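Skukard

A catalog of back-cover copy from mystery and crime paperbacks, with plot labels

Contents
Summary
Files
Record layout
Labels
How the text was prepared
Known problems
Terms of use
Contact

Summary

Skukard holds the back-cover text of crime novels, one record per edition. Each record carries the text as printed, the basic facts of the edition, and a set of labels for what the text gives away: the victim, the setting, the kind of detective, the weapon. The books themselves are not included. There are no sample chapters and no reviews.

The catalog was started to answer a narrow question about how much of a plot a publisher is willing to reveal before page one. It has since been used for sorting used stock and for checking series order. It was not built for judging the quality of a book, and the labels say nothing on that point.

Files

records.tsv — one line per edition, tab separated, UTF-8
labels.tsv — one line per label, joined to records.tsv on edition_id
series.tsv — series name, position in series, edition_id
changes.txt — corrections since the first release, newest first

All files use Unix line endings. Quotation marks inside the text are left as printed and are not escaped, so a CSV reader with default settings will fail on some lines. Turn quote handling off.

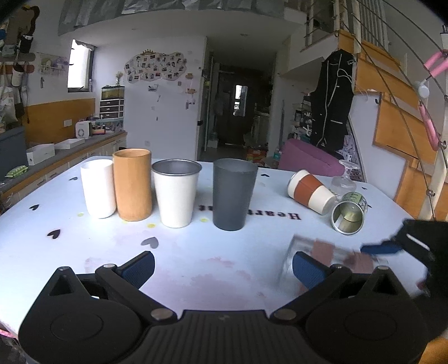 Cups, a tumbler and a can on a white table.

Record layout

edition_id: string, stable across releases
title: as on the title page, not the cover
author: as printed, including pen names
imprint: Anden, Brøndum or "other"
blurb: full back-cover text, with the tagline first if there is one
tagline_flag: 1 if the first sentence is set apart in larger type
quote_flag: 1 if the back cover carries praise from a newspaper or another writer
reveal: integer from 0 to 3

Praise quotes are removed from the blurb field and not stored anywhere else. The flag is all that remains of them. Author biographies are removed as well, with no flag.

Labels

There are 16 labels in all. Most are plain: police, private detective, amateur, village, big city, courtroom, missing person, cold case. A record may have any number of them. The label "cold case" requires that the text mention a crime at least one year old at the time the story opens. A detective's troubled past does not count.

The reveal score is set by hand:

0 — no crime is named
1 — the crime is named but not the victim
2 — crime and victim are both named
3 — the text also gives away something that happens after the midpoint of the book

Score 3 can only be given by a reader who has finished the novel. Where no reader had, the field is capped at 2 and the edition_id ends in "u". Filter these out before computing any average of the score.

How the text was prepared

Back covers were scanned at 300 dpi and run through Clongate with the English model. The output was then read against the scan once, by one person. Line breaks were dropped. Hyphens at line ends were joined unless the word is normally hyphenated. Small capitals were turned into ordinary capitals, which makes the openings of many Brøndum titles look louder than they do in print.

Ellipses were a nuisance. Taglines in this genre use three dots, four dots, or a dash, often for the same effect. The printed form is kept. Spaces around dots are normalized to none.

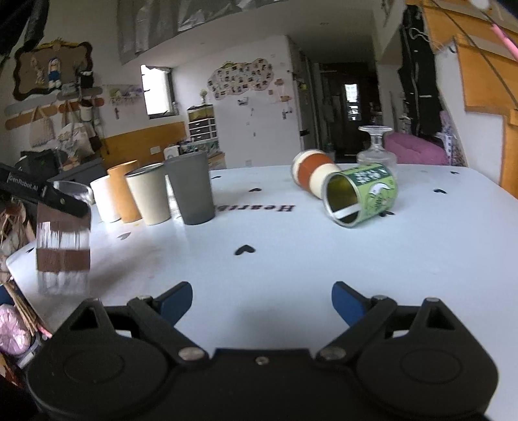
Kristaps Zariņš objected to the treatment of joint editions: "Two short novels bound together get one record and one reveal score, and the score is whichever is higher. That hides every low-scoring novel that was packed with a high one. I'd split them." They will be split in the next release. Until then, joint editions can be found by the slash in the title field.

Known problems

Reissues are overcounted. An Anden title with a new cover and the same text gets a new edition_id, and nothing links it to the old one. Matching on title and author catches most cases but misses books that were renamed for the American market.

The label "amateur" is applied unevenly. Early records use it for any detective who is not paid. Later ones leave out retired police officers. The early records have not been redone.

In nine records the blurb names a killer outright. All were checked against the printed cover and are correct.

Pen names are not resolved. Two authors writing under one house name appear as one author, and series.tsv inherits the error.

Terms of use

The labels, scores and series table may be copied and changed freely with credit. The blurb text remains the property of the publishers and is supplied for research only. Do not reprint it in a store listing.

Contact

Corrections go to Tibor Borbély. Give the edition_id and, for changes to the reveal score, the chapter in which the event occurs. Requests to add self-published titles are on hold until the imprint field has been reworked.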